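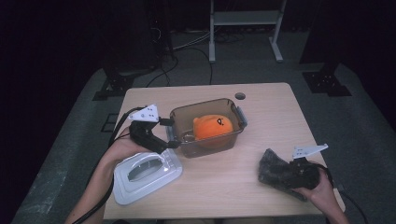

4. The Open Day at Dasusbridge

4.1 Setting and purpose

The demonstration described in this section took place during the open day of the Eltura laboratory in Dasusbridge in October. The laboratory opens its rooms to the public once in the year, and roughly 700 persons came through the building. Our station was one of the smaller ones. We wanted to know if visitors without technical training could understand the handheld method of recording tasks, and if they could perform a simple task themselves after a short explanation.

The task was called "toy box" on the sign. It uses a household storage container with a lid and latches, a soft toy and a cloth. We selected it from the Mocanu task list, which we use also in our daily recording, for the reason that all the visitors know these things from home. A person who has put away toys does not need instruction about the goal. The explanation can then be given entirely to the tools.

Figure 4. The toy box task with the two handheld grippers. The orange plush toy is in the container, the lid lies on the table, and the right gripper is at the dark gray cloth.

4.2 Procedure

Each visitor stood at the table and received one gripper for each hand. A member of the team showed first how the jaw opens and closes, and let the visitor try it in the air. After this the visitor performed the task as he or she preferred. We did not fix the order of the steps. Some people began with the cloth and others went directly to the latches, and we consider both as correct. In Figure 4 both hands are engaged at the same time, with the left jaw directed to the left latch of the container, while the lid remains flat on the table.

We gave a limit of 2 minutes for each attempt, mainly so that the waiting line would move. A visitor who wished a second attempt could join the line again. The recordings of the day were stored with the Iro software and were checked by us in the following weeks. Recordings in which a team member reached in to help were marked and kept in a separate folder.

4.3 Observations

The toy gave little trouble. It is soft, and a visitor could take it in a bad position and still move it. The latches were much harder. Many visitors pushed on the latch with the closed jaw, as one would push with a thumb, and the container moved away over the table. The better method was to hold the container with one gripper and to work on the latch with the other, but only a part of the visitors discovered this without advice.

The cloth was difficult in a different manner. Visitors often pressed the gripper down on it and then closed the jaw too early, so that they lifted nothing. Children were more patient with this than adults. Several adults asked whether they might put down one tool and use their fingers.

The cables were also a point. Tall visitors stood further from the table and pulled the cable tight without noticing it. For the next open day we will mark the standing position on the floor more clearly.

The questions we received were mostly about the purpose of the recordings and less about the hardware. For the future we plan a short printed text in plain words, which visitors can take with them.

Posted Feb 15, 2024
Category: Papers and Reports > Robotics > Public Events

Home | Papers | Events | Archive | Contact

Comments

latchkey_m: I tried this station with my daughter. She opened the latch and I did not. Will it be there again next year?

P. from Dasusbridge: Is the list of tasks available somewhere? I would like to see what comes after the toy box.

gridline: In 4.2 you say the marked recordings are in a separate folder. Are they counted in the results of section 5 or left out? I could not find it in the text.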